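Storing and Cleaning Camera Gear at Home

Most of the wear on a camera happens in the closet. A few habits at the kitchen table or the workbench will keep lenses clear and batteries alive for years.

Where to keep it

Pick an interior closet or a cabinet on an inside wall. Basements are too damp and attics get too hot in summer. Humidity between 40 and 50 percent is a good target. Below that the grip rubber can dry out, and well above it fungus starts to grow on glass. A cheap dial hygrometer on the shelf is enough. Check it when you get something out.

Leather cases look nice but hold moisture. Use them for carrying and store the camera on an open shelf or in a plastic box with a gasket lid. Drop in two packs of silica gel, the kind with beads that change color. When the beads turn, dry them in the oven following the directions on the pack, let them cool, and put them back. I use an Ellix box that came with a clip for the gel packs. Any box that seals will do.

Cleaning a lens

Work in this order:

Blow off loose dust with a rubber bulb. Don't use canned air, it can spit propellant on the glass.
Brush whatever is left with a soft brush that has never touched your fingers.
Put one drop of lens fluid on a tissue or cloth, never on the lens itself.
Wipe from the center out in a spiral with very little pressure.
Use a dry part of the cloth for the last pass.

Paper towels, shirt tails and window cleaner are all bad ideas. Microfiber cloths are fine if you wash them. Put them in warm water with plain dish soap, rinse twice, and hang them up. No fabric softener, it leaves a film that smears. Mine get done on Friday with the kitchen towels, in a separate bowl.

A good table to work on

You want a flat, hard surface that wipes clean and doesn't shed. Stone or glass is easy to clean but unforgiving if something rolls, so lay down a folded lint-free towel first – white if you have one, so that small screws show up. Keep drinks on a different surface. Turn off any ceiling fan. 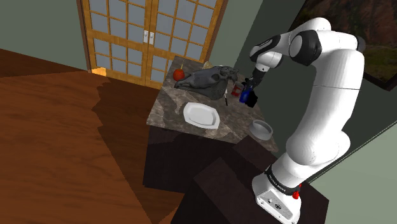 Marble-topped table, with a white Franka Emika arm reaching over it.

A muffin tin makes a good parts tray. Put the screws from each step in their own cup and go around clockwise. When you put things back together, go around the other way.

Batteries

Take batteries out of anything you won't use for a month. Store lithium packs at roughly half charge, in a cool room, with the plastic cap over the contacts. A strip of painter's tape works if the cap is gone. Write the purchase date on each pack with a paint marker. If a pack swells at all, stop using it and take it to a battery drop-off. Don't put it in the trash.

Dull contacts on the camera side can be cleaned with a pencil eraser cut to a point. Blow the crumbs out with the bulb before you close the door.

Coming in from the cold

In November and after, put the camera in a zip bag before you come indoors and press most of the air out. Leave it sealed until it reaches room temperature. Water will form on the outside of the bag and the camera stays dry. Two hours is usually enough for a small camera, longer for a big lens. Take the memory card out while you're still outside if you want to look at the pictures right away.

Tripods

After sand or salt water, extend all the legs and rinse them with fresh water. Let them dry fully extended overnight. Twist locks can be unscrewed and wiped out with an old toothbrush. Put a thin smear of grease on the threads – less than you think – and wipe off the extra.

Old straps

Check the stitching where the strap meets the metal ring. If you can see loose thread, replace the strap. A cut-down old one is handy for hanging a tripod on a closet hook.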